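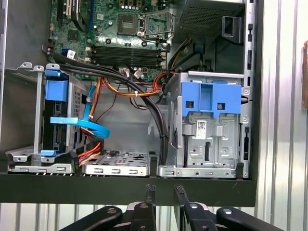 The Elau 713 is a multi-circuit electricity sub-meter for offices, workshops, schools and small light-industrial sites. It fits beside an existing distribution board and records consumption on each outgoing circuit separately, so that reported energy use comes from measurement instead of an equipment register. Registers are a weak basis for this work. A desktop tower stripped as far as this one, with no chip in the processor socket and all four memory slots empty, can remain listed for years at the same annual consumption as a working machine. The reverse also happens: equipment bought locally and never listed is missing from the estimate altogether. The Elau 713 measures what the circuit carries, whatever the register says is plugged into it.

Measurement

Each unit has 14 current inputs and one set of voltage inputs. The current inputs accept Bilteo split-core transformers, which close around the live conductor and don't require the circuit to be disconnected at the terminal. Inputs may be assigned singly for single-phase circuits or in groups of three for three-phase circuits, in any mixture. Voltage is taken from a fused connection on the same board.

Active energy, reactive energy, power factor and maximum demand are calculated for every input. Values are stored for each half hour, aligned to the clock, to match the settlement periods used on most commercial electricity bills. Import and export are held in separate registers, so a circuit feeding back from rooftop solar panels can be metered with the same type of transformer as an ordinary load. The arrow on the transformer body must point towards the load in both cases.

A pulse output is provided for connection to a building management system. It is set at the factory to 1000 pulses per kWh and can be changed from the front panel. The output is volt-free.
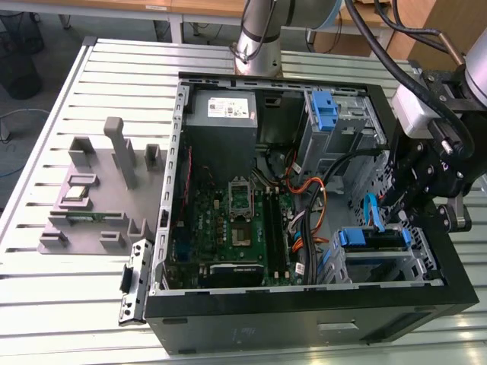 Memory and communication

Half-hourly records are kept in the unit for 93 days, after which the oldest are overwritten. Loss of supply does not affect stored records. The clock is held up by an internal cell, and gaps caused by a power cut are marked in the data as gaps; they are never filled with zeros or averages.

Records can be collected over wired Ethernet or through the serial port. The unit doesn't need an internet connection. Where several units are installed on one site, they can be linked on a single serial run and read through whichever unit has the Ethernet connection. Each must be given its own address first, and the address label supplied should be filled in and fixed to the inside of the enclosure door.

Plastis reporting software

A licence for Plastis is included with every unit. Plastis reads the stored records, applies the emission factor entered by the user and produces a monthly table of consumption and location-based Scope 2 emissions by circuit, by floor or by cost centre. Sites with a renewable supply contract can enter a second factor for market-based reporting. The two totals are always printed side by side. Emission factors are not preloaded and must be taken from the source your reporting scheme specifies, with the year of publication noted in the field provided.

Out-of-hours consumption is reported separately. The working day is set by the user, and individual days can be set as closed. By default only Sunday is treated as closed, so sites that do not open on Saturdays should alter this before running the first report. School sites will normally want a separate calendar for August.

Reports are exported as PDF or CSV. The CSV file carries the raw half-hourly values without rounding. 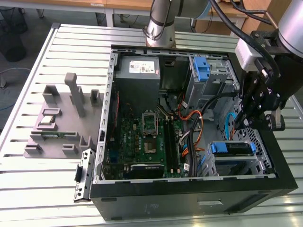

Circuit grouping

Sub-metering gives the clearest results where loads of one kind share a circuit. In older buildings this is seldom the case, and IT equipment, kitchen appliances and portable heaters are often found on the same ring. Plastis doesn't attempt to separate mixed loads by their electrical signature. Where a split is needed, the board should be surveyed and the circuits rearranged before the meter is ordered, as the number of transformers depends on the result.

Lighting, server room cooling and lift supplies are usually on dedicated circuits and can be metered as they stand.

Enclosure and installation

The unit mounts on standard DIN rail. If there is no room in the existing board, the Pandey wall enclosure can be ordered with it. The enclosure is steel, lockable, and supplied with blank gland plates top and bottom. Cable glands are not included.

Installation must be carried out by a qualified electrician. Transformer leads should not be extended, joined or run in the same trunking as data cabling. After fitting, check that every loaded input shows positive active power on the front panel. A negative reading on a load circuit means either that the transformer is reversed or that the input has been assigned to the wrong phase.

Supplied with each unit

Elau 713 meter
Plug-in terminal blocks
Address and circuit labels
Plastis licence key
Printed installation sheet

Ordered separately

Bilteo split-core transformers (state conductor size and circuit rating)
Pandey wall enclosure
Fused voltage connection kit

Calibration certificates can be supplied on request and should be asked for at the time of order. For help with transformer selection, send a clear copy of the board schedule to Madhu Rajput in technical sales, with the circuit ratings marked and any spare ways shown.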